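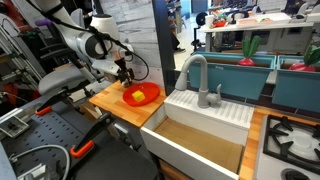
Will the second work cell be ordered within the current award period?
The order is planned for September, once the quotations for the arm and the gripper have been compared and the revised equipment budget has been approved.

Home | Projects | Reports | Contact

Category: Equipment and Infrastructure Reports

Tabletop Manipulation Program: Progress Report on Equipment Planning
Submitted by Orsolya Major, Program Manager
Technical review: Shinji Yokoyama

1. Purpose of this report

This report covers the equipment line of the award. It describes the present state of the kitchen work cell, the purchases proposed for the remainder of the period, and one change to the budget that requires the funder's consent. Research results are reported separately.

2. Status of the existing cell

The first cell is in regular use for pick-and-place work with small objects on a toy kitchen counter with a sink and stove. The arm carries a two-finger gripper, and the current task set includes handling a small cube on a plate. The clamps and the perforated base plate allow equipment to be repositioned without new machining, and we intend to specify the same arrangement for the second cell.

Wear has been limited to consumable parts. Finger pads were budgeted as a single purchase at the start of the award. This was an error in planning. Pads are now treated as a recurring cost, and 20 have been included in the revised list.

3. Proposed purchases

Quotations have been requested from two suppliers, Grendetti and Zernari. Grendetti has offered an arm and controller as one package, with training included. Zernari quotes the arm alone and would leave the controller to us. The Zernari price is lower, but the difference narrows when the staff hours for integration are counted. Mr. Yokoyama has asked both firms to confirm the lead time for replacement joints in writing before any comparison is made final.

The gripper will be bought separately from Daza, so that spare parts can be shared between the two cells. Cable guides, clamps and base plate hardware will come from Jelus under our existing account. The Jelus items come to $1,555, including shipping, and can be ordered without further approval.

4. Budget change requested

The original budget placed all service costs in the final year. We request permission to move the first service visit forward, to coincide with installation of the second cell. The total award would not change. The amount would be taken from the furniture line, where less was spent than planned after existing benches were reused.

5. Schedule and risks

Delivery of the arm is expected 8 weeks after the order is placed. Installation and safety checks will take a further two weeks. The main risk is a delay in the building's electrical work, which is outside our control. If the new outlets are not ready, the second cell will be assembled and tested mechanically, and powered operation will follow.

A smaller risk concerns software licenses for the controller. The Grendetti package limits use to one machine, and we have asked for the terms of a shared license.

6. Action requested

The funder is asked to approve the budget change in Section 4 and to confirm that a separate gripper purchase is acceptable under the terms of the award. Supplier quotations will be forwarded when both are complete.

Previous report | Next report | Back to Reports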